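Leandro Echeverría
2020-08-18

Okay, grasp paper thread! Our soft-goods preprint went up last night and I've had too much coffee, so bear with me. 1/7

The question: can a plain two-finger gripper learn to pick up squishy fabric things from the wrist camera alone? No force sensor, no overhead view, no depth. We called the method Tronum (Leonora Castillo named it, take it up with her). 2/7

The trick is that we don't ask the network for a grasp point. We ask it which edge of the cloth to straddle, then it gets to change its mind all the way in. Way less fussy about wrinkles. 3/7 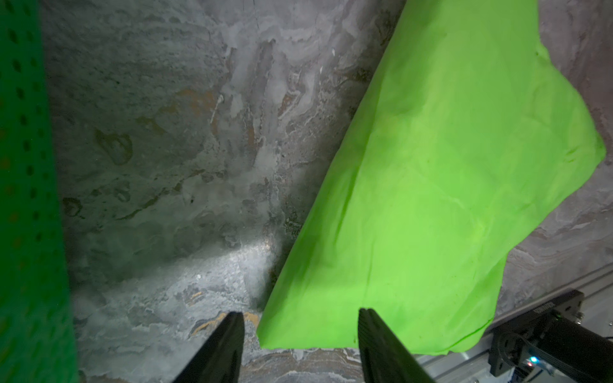
Wrist view: fingers open, one tip on the grey surface and the other on the green fabric.

Training was 1,061 grasps, all on soft stuff in bright colours. Then we tested on 200 new ones with different objects and got 112 clean lifts on the first try. Our old fixed-point method managed 68 on the same set - so yeah, I'm pretty chuffed. 4/7

Where it falls over: fabric the same colour as whatever it's lying on, and anything really flat. A folded tea towel is still our mortal enemy. 5/7

Favourite result though - let it re-plan up to the last centimetre and most of the near misses go away. Freeze the plan early and you lose nearly all of the gain. Leonora called that one back in May and I owe her a beer. 6/7

Code's coming once I've tidied it (it's a dog's breakfast right now). Questions welcome! 7/7

37 replies · 112 reposts · 689 likes

More from this author
Why I stopped trusting our depth camera
Uten or Omia for labelling? A grumpy comparison
Sosa workshop notes, day two

Contact · Privacy · Back to top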